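We use cookies to remember your basket and to see which pages people read. Accept all | Only the necessary ones

Medve Sign-In Key

Small key, long name on the invoice, and still the thing we get asked about more than anything else in the shop. The Medve is a hardware sign-in key: you plug it into your computer, you touch the flat spot on the end, and the website or the work login lets you in. If somebody gets hold of your password (and with the number of leaks these days, somebody may well have it already), they still can't get past the login screen on an account that insists on the key.

We started making it for small offices, the sort with a dozen people and one person who "does the computers" on top of their real job. Yi-an Cha, who wrote most of the firmware, was doing exactly that at the time for a translation bureau, and a lot of the choices in the Medve go back to the complaints that came across that desk. Lost phones, mostly. A code sent by text is no use when the phone is in a taxi, and a code from an app is no use when the app was on the old phone and the old phone has been traded in.

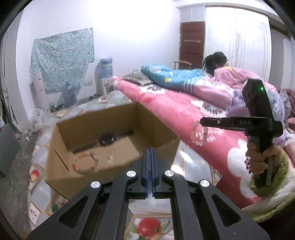 A watch in an open cardboard box.

What it does

The Medve works as a second step after your password, or in place of the password on sites that allow it. It makes a fresh pair of keys for every account you register, and the private half stays on the device. A fake login page that looks just like your bank's gets nothing useful out of it, because the key checks the address it's talking to and a near miss in the spelling doesn't count. I know that sounds like a small point, but it's the main reason to go to the trouble of using one of these at all, and I'd put it ahead of everything else on this page.

There's room for 400 stored logins. Most people will never come near that, though we do have a customer or two who look after websites for a living and were very pleased to see the number go up from the first version. Ordinary second-step registrations don't use up any of that room, so please don't feel you have to ration them!

A PIN is set the first time you use it. You get five wrong guesses before the key locks itself, and from then on the only thing you can do with it is wipe it and start over. We've been asked many times to add a way around this for people who forget, and we always say no, as kindly as we can. If we could get around it for you, we could be talked into getting around it for someone else.

Buy two

Yes, I would say that, I sell them. But do please have a second key, register it on the same accounts on the same day, and leave it somewhere other than your bag. A drawer at home is fine. The second key can't be copied from the first, so it has to be registered separately everywhere, and it's much nicer to do that in one sitting with a cup of coffee than in a hurry after the first has gone missing. The Pair Pack is there for this and works out a bit cheaper than two singles.

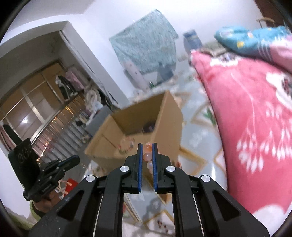

If you're ordering for an office, it's worth writing the serial numbers down against people's names before you hand anything out. The number is printed on the back in rather small type (we're sorry, there wasn't anywhere else for it to go), and Prosik will also read it off for you when the key is plugged in.

The Prosik app

Prosik is our free desktop program for looking after the key. You don't need it for everyday signing in - the browser handles that by itself - but you'll want it for changing the PIN, seeing which logins are stored, deleting the ones you no longer use, and wiping a key before it goes to somebody else. It runs without an account and doesn't send anything back to us. For anyone who likes working from a terminal, there's a command line version in the same download, and it does all the same jobs with fewer buttons.

The March release fixed the problem where a key plugged in through a monitor's USB port would show up twice in the list. If you're still seeing that, you have the older one, and the update button under Settings will sort it out.

Good to know before you order

Connector: USB-C. An adapter for the older, wider USB ports is sold separately.
Wireless: none. If you need to tap a key against a phone, please look at the Zendstead instead.
Stored logins: 400
PIN attempts: 5
Battery: none, it takes its power from the port
Warranty: 24 months
In the packet: one key, one cord loop, a folded card with the setup steps

Firmware can't be updated after the key leaves us. Some people find this odd, and I understand why, but a key that can be rewritten by you can be rewritten by a program pretending to be you. If a fault serious enough to matter were ever found, we would replace the affected keys, and we'd write to everyone who bought from us directly.

One more thing, as it comes up in the mail every week. Not every site accepts a hardware key yet, and a few accept it but go on offering a text message as the fallback, hidden away under "try another way". Once both of your keys are registered, go back into the security settings and switch the text messages off if the site will let you. It takes some 3 minutes for each account, a little more if the menus have been moved again, and the key does far more good once it's done.

Orders for a single key or a Pair Pack go out in a padded envelope. For larger office orders, write to us first and we'll put together a price, and we're happy to talk through how you might roll them out. We do like those conversations.

Page last updated 9th April

You may also like
Medve Pair Pack
Zendstead Tap Key
USB-C to USB-A adapter
Spare cord loops, mixed colors
Guide: moving an office off text message codes
Prosik release notes

Ostero | Contact us | Shipping and returns | Privacy | © Ostero, all rights reserved | Back to top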